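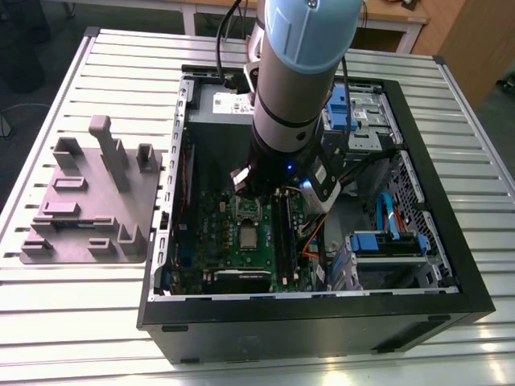

Can a machine do the dull jobs yet? I put this to the head of the bench group at Okley, who has spent four years trying to get robot arms to take over work that people complain about, and who answered before I had sat down.

"No," she said. "Do you want coffee?"

She made the coffee herself. There is an arm in the building that was once taught to do it, but it was taught with one particular mug, and the mug broke in February.

Okley's current subject is desktop computers, the kind that offices buy by the pallet and forget under desks. Somebody has to open them, swap the parts that have died and close them again. It's fiddly, it's hard on the back, and the people who do it for a living would happily hand over a share of it. Her job is to find out how large a share.

"Memory is friendly," she told me. "It's a stick, it goes in a slot, you push until it clicks. A processor is a flat square with nothing to hold on to, and it has to go down exactly level. If you've ever put one in at home you know the feeling. You stop breathing. The arm doesn't breathe, so you'd think it would have an advantage."

Does it?

"It has other problems."

The chief one is that a gripper has very little idea of what it's touching. A person fitting a processor gives it a tiny nudge, feels it settle and moves on to the latch without a thought. The arm has to be shown that nudge over and over, and then shown what it looks like when the nudge goes wrong. Cables are worse. "A cable is never where you left it," she said. "I have two children and it's the same principle."

I asked for a number, which I gather is what visitors always do. On the full swap, old part out and new part in with the latch closed, the arm managed 56 percent of its tries last month. She seemed neither proud nor embarrassed. A technician who got that score would be invited to a meeting. On the other hand, the same test a year earlier went so badly that she declined to tell me the figure, and changed the subject to parking.

There is no shortage of companies who will say it's all been solved. Sterex has a video of an arm folding towels, which she has watched closely. "Lovely towels," she said. "All the same towel, though." Petchrat is promising a kitchen helper that loads the dishwasher, and she would like to see it meet her dishwasher, where the bottom rack came off its rail two years ago and has to be lifted slightly and sworn at.

She is kinder about Gindier, whose machines pack boxes in a warehouse and do nothing else. "They picked one boring thing and they do it all night. That's a business. Mine is still a hobby with invoices."

So which will come first, the robot on the shop floor or the robot in the laundry room? The shop floor, she says, and by a long way. You can bolt things down in a shop. You can make a holder for each part so it's always in the same spot and facing the same way. Try that with socks.

"People think housework is easy because they can do it while they're on the phone," she said. "Try writing down every decision you make while you clear a table. Is that cup finished? Is that a napkin or somebody's homework? I'd take a motherboard any day."

At home she owns a robot vacuum. It gets stuck under the couch most evenings, and she lies down on the floor and pulls it out with a broom handle.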